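3.2 Surfaces and their surroundings

Most earlier work on household clutter treats the table top as a closed area: objects are either on it or somewhere else. In our visits to homes in Prolotville this division was hard to keep. People spoke of "the table" when they meant the table, the chairs pushed up to it, the strip along the nearest wall and whatever stood on the floor within reach. We therefore coded each dining place as a zone, following the use of the term in the Dreton housing survey, and recorded the table top as one part of it.

The sample consists of 62 households, all of which had a table used for at least one meal a day. Each was visited twice, once before the evening meal and once the next morning. Residents were asked not to tidy beforehand. A visit took 90 minutes on average, most of it spent on the interview, and the zone was recorded before anyone sat down. In all, 619 items were entered for the first round of visits. Items smaller than a coin were left out, as were fixed furnishings and anything hanging on the wall.

Each item was given one of four codes: meal, supply, waste and personal. Supply covers food and household goods that have been brought in and have not been put away. Waste covers the bin and its contents as well as used things left elsewhere in the zone. The two coders disagreed most often on supply, mainly over opened packages, which one of them first entered as meal items. After a joint review of 200 entries the rule was changed so that packaged food counts as supply unless it is on a plate or tray.

3.3 Supply at the wall side

Supply items were concentrated on the side of the table nearest a wall. This held for both rounds of visits and for tables of every shape - the few round ones included. Residents explained it by habit, or said that nobody sits on that side. In the zone shown in Figure 4, the bags, boxes and soft packs are gathered along the wall, with a cola bottle lying on its side at the near end of the row. The lettered band down the middle of the tablecloth is left readable as far as the words "DREAMS AS HORSES". A chair stands on the opposite side, and the bin is on the tiled floor close to the table.
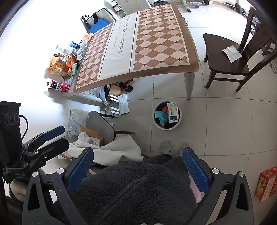
Figure 4. Dining zone with supply items along the wall side.

Kälin described a similar pattern for kitchen counters and called it the back row. We keep the term, with one change. On a counter the back row is hard to reach and tends to hold things that are seldom used. At a dining table it can be reached from either end, and residents in the Zalotau district told us they take from it daily. Its contents change while its position stays the same. Bins were less settled, and in the second round several had been moved to another side of the table.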